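Why does your voice sound funny in the bathroom?

Have you ever sung in the shower and thought, wow, I'm pretty good at this? Me too! Then I sang the same song in my bedroom and my sister asked me to stop. Let's find out what was going on.

Sound is a wobble. When you sing, your throat shakes the air, and that shake travels out in every direction until it bumps into something. Soft things like towels, carpet and your favourite jumper soak a lot of it up. Hard, smooth things send it bouncing back — and a bathroom is full of hard, smooth things (tiles, mirror, tub, the lot).

So your voice goes zooming off the tiles, hits the mirror, comes back past your ears and heads off again. All those bounces pile up so quickly that you can't hear them one by one. You just hear one big, rich, long sound. Grown-ups call it reverberation, but you can call it reverb. 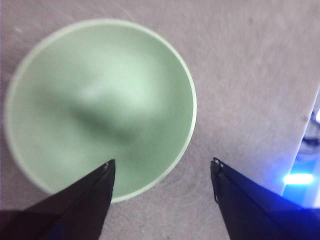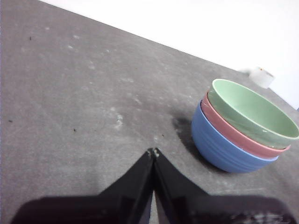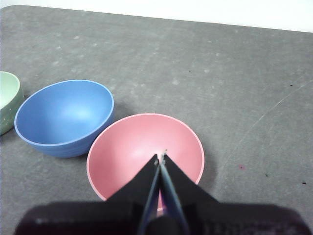
Marlene Cormier

An echo is a bit different. For an echo, the sound has to travel a long way before it comes back, so your ears hear it as a second sound. Try it near a big cliff or the side of a tall building. Shout "hello!" and wait. My best one ever was at Salinas, at the end of a walk with 189 steps, and I yelled until I was hoarse.

Want to test some bounces at home? Grab a bowl, hold it in front of your face with the open side towards you and hum into it. Now move it slowly away and back again. Can you hear your hum change colour? Next, put a folded tea towel inside and hum the same note. What's different?

You can try clapping in every room, too. Clap once in the hallway, once in the laundry, once inside a wardrobe full of coats. I reckon the wardrobe is the strangest — it's like your clap gets swallowed!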